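Right, a thread on payment terms for tiny firms, because I've finally sorted ours at Plirby and I'm so pleased about it!

We had £3674 sitting in unpaid invoices on Saturday. Three customers, all lovely, all late. Our contract said "payment in due course". Whose course? No idea.

So we've rewritten it. 30 days from the date on the invoice, written on the quote AND the order form, so it's agreed before any work starts. 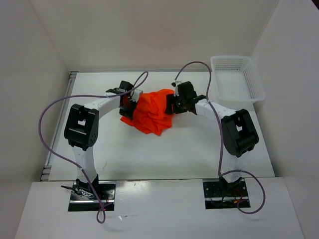

Two arms, one bright red-orange cloth

Helmont signed the new version the same morning. Tanov asked for longer, and we settled on 6 weeks with a deposit up front – a perfectly good deal for both of us.
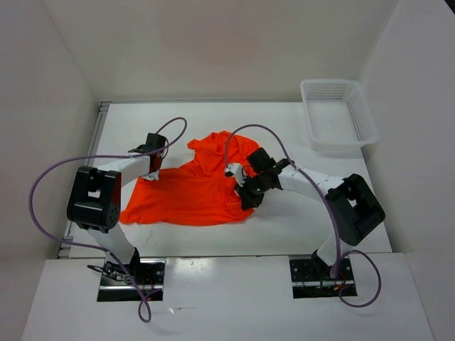 Next up is the old paperwork, and there's a lot of it. Some clauses are clear and some contradict each other. It's very much that orange-red garment on the white table: fairly flat at the lower left, all raised folds at the upper right. I'm starting with the folds, meaning the Mercado contract and its two different due dates.

If you've got a late-payment clause you love, please send it over. I'm reading them all with my tea :)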